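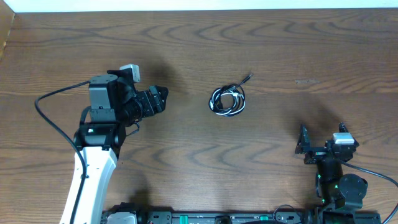
PART TWO: ILLNESS ON THE MOVE

Chapter 6
Who Got Sick, and Where Were They Sitting?

I got my first real outbreak by way of a ringing phone at 6 a.m., and I was not at my best. The overnight ferry to Wosville was two hours from the dock with 354 people on board, and a lot of them were throwing up. The health department wanted somebody at the terminal with a stack of forms. I was new, I lived close by, and I had a car that started — so I went.

I tell this story every August to a fresh class, and every time somebody asks me what germ it was. I get it! That's what I wanted to know too. But we didn't have a lab result that morning and we wouldn't have one for days. What we had was a crowd of tired people who wanted to go home, and maybe an hour before they scattered to trains, rental cars and their grandparents' houses. This chapter is about that hour and what you do with it.

The first thing you need is a case definition. It sounds stuffy, but it only means deciding who counts as sick before you start counting. Ours was vomiting or three or more loose stools since boarding. A headache by itself didn't make you a case, and neither did feeling queasy (it's a boat, people feel queasy). Using that rule we ended up with 110 cases, and if you divide 110 by 354 you get an attack rate of 31 percent. Keep that number handy, we'll come back to it in Section 6.3.

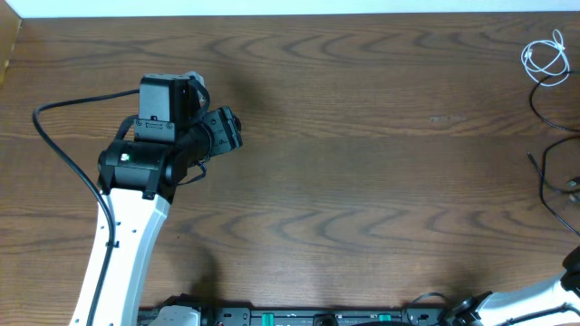 Photo: Lương / Skillel Schoolbooks

The second thing is a list of everybody, including the people who feel fine. I messed this up. I went straight for the folks holding paper bags and let a whole busload of healthy passengers walk right past me, and it took the rest of the week to get them on the phone. You can't say the chicken did it if you never asked the well people whether they ate the chicken. Of our 110 cases, 90 had eaten the evening buffet, and I was ready to blame the buffet then and there. Then we reached the well people and found that most of them had eaten it too. So much for my big theory.

What finally got us somewhere was a deck plan. The ferry company, Vakness, faxed one over, and we put a dot on every sick person's cabin or seat. The dots bunched up near one set of restrooms on the lower deck. You'll draw your own version of that map in Activity 6B, with a pencil, and please do use a pencil, you will move some dots.

Before you read on, take a few minutes with these words. You've probably heard most of them on the news, where they get used pretty loosely.

Case definition
Attack rate
Exposure
Incubation period
Line list

You'll also want a calculator and a sheet of graph paper with at least 100 squares on it.

6.1 Writing a Case Definition That Works

Let's start back at the terminal, with the forms still blank and the ferry just coming into view.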